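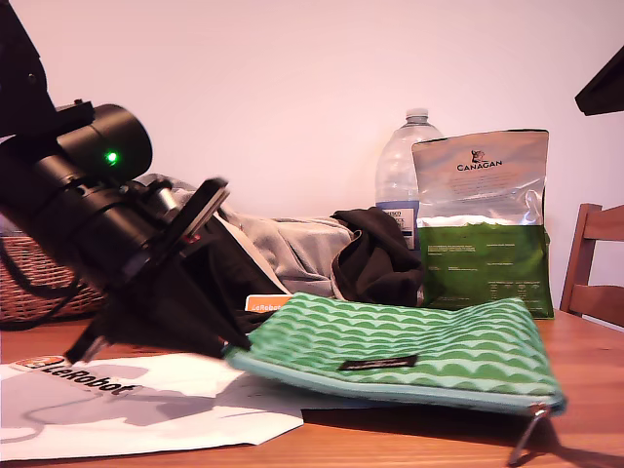
Figure 2. Workspace during a pouch trial. The lower finger of the gripper is close to the left end of the green pouch; clothing, a bottle and a food bag stand behind it.

3.2 Grasp Planning in Clutter

The planner, Markness, receives a segmented point cloud and returns a ranked list of grasp poses. Soft items are difficult for the segmentation stage. Where two soft items touch, as the gray and black fabrics do in Figure 2, the boundary between them is often placed too far to one side, and the resulting grasp closes on both. Reflective foil causes a separate problem – depth values are missing along the folds – and these regions are filled from neighboring pixels before planning begins.

Up to 13 candidate poses are kept per object. Each is checked for collision against the full cloud, and candidates with a predicted clearance under 70 percent of the finger width are dropped. The controller (Grustar) then tracks the selected pose and requests a new plan if none is received within 2000 ms.

The Clanley set contains 783 trials recorded with this configuration. Failure labels were assigned by Shirley Goodall using the scheme in Section 3.4. Flat pouches were treated as their own class, as their height above the table is close to the noise level of the depth estimate.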